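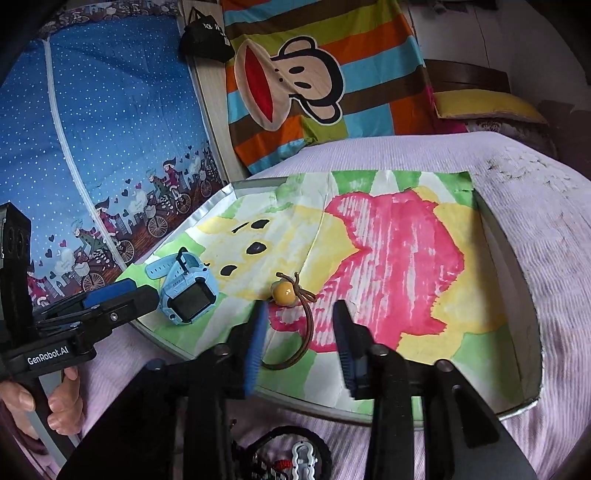 Soft objects have been the slow part of my hand-collected set. I have 184 episodes on the sorting task so far, all recorded with handheld grippers, and the rigid items gave me very little to think about. A hair tie is different. It has one feature you can plan around, the round bead at the end, and then a long loop of cord that takes whatever shape it was dropped in. My early habit was to go for the bead every time. Lately I put one finger on either side of the cord, lower down, and close there. The ridged pads seem to hold cord better than they hold a smooth bead, at least at the speeds I use.

The smartwatch is the other awkward one. Its strap curls up behind the case, so the approach angle matters more than the jaw opening. I rejected 9 episodes for coming in too flat.

Kirsty Clegg, who is training on the Nancombe sorting data, asked whether I could keep the approach paths more uniform. I would rather not. Seven near-identical grasps tell the policy less than seven honest ones, and she can filter on her side – the start and end poses are both logged.

Two-handed episodes are next. Timing between left and right is still loose, and I want to fix that before I record up to 1163 more of anything. The sync notes from Girnham are open in another tab.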